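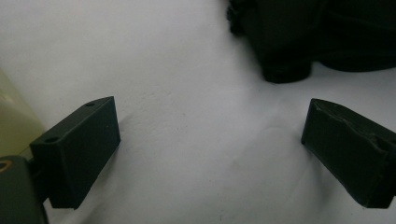
Pale gray-white surface, gripper open.

Cavitz Street Names

A table of street names and name changes in the town of Cavitz, with the source for each entry. Compiled by Laine Toom from council minutes, old directories and two printed maps.

Last updated: Tuesday, January 30, 2024

What is in it

The main file, streets.csv, has 3000 rows. Each row is one name used for one street over one period, so a street that was renamed twice has three rows. The columns are:

street_id – stays the same when the name changes
name – spelled as in the source
name_plain – the same name without accents
year_from, year_to – blank if not known
district – one of 11, using the current borders
source – short code, explained in sources.csv
note – free text, often empty

Years are the year of the council decision. Signs were sometimes changed much later, and the directories kept printing old names for a while. If the two disagree, the minutes win and the directory spelling goes in the note. 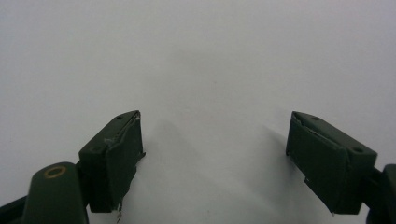
Lanes and yards are harder. Many never had an official name, and the Kaplan directory lists them under the nearest main street. They are included only if they appear by name in at least two sources. Footpaths are left out.

Known problems

The Gerkier district is thin before the town took it in. Its parish books are held elsewhere and have not been checked.

Mill Lane and Old Mill Lane were mixed up in earlier versions. This is fixed for the north side of the river. On the south side, 7 rows still have a question mark in the note.

The Cotar map has no printed date. Rows that rest on it alone have a blank year_from.

File format

UTF-8, comma separated, with a header row. Names that contain a comma are in double quotes. Excel may turn some house ranges in the note column into dates, so import that column as text.

Changes

Version 4 – added sources.csv, merged double entries in the harbor district
Version 3 – added name_plain

License

CC BY 4.0. Please name the compiler and the version you used. Corrections are welcome as an issue, with the street_id and a page reference.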